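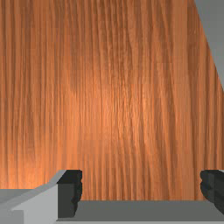

Drilbridge Home Machines Group
Minutes of the meeting, 23 Mar 2019

Chair and notes: Grigoris Makris

1. Minutes of the last meeting
Accepted with one correction: the trial budget is 3,080, not 2,762.

2. Can the machines do chores yet?
The Breren team reported on the table clearing task. In simulation the arm picks up a cup well when the cup stands alone. With plates close to it, the arm often stops and waits. A member asked if this is good enough for a real kitchen. The team answered no - a person would finish the whole table before the arm decides about the second plate.

Wiping was discussed also. It was agreed that wiping a flat table is near to ready, but crumbs at the edge still fall on the floor.

3. Shop floor
Weldu wishes to try shelf filling with boxes of one size only. Some members found this too easy. The chair said that an easy task done all day is still useful to a shop. Agreed to let them try for 12 days.

4. Sandar laundry trial
Folding of towels is slow and shirts are not possible for now. Moved to June.

5. Actions
Breren: repeat the table task with 3 plates.
Weldu: send the box sizes to the chair.
G. Makris: ask Sandar for a new plan.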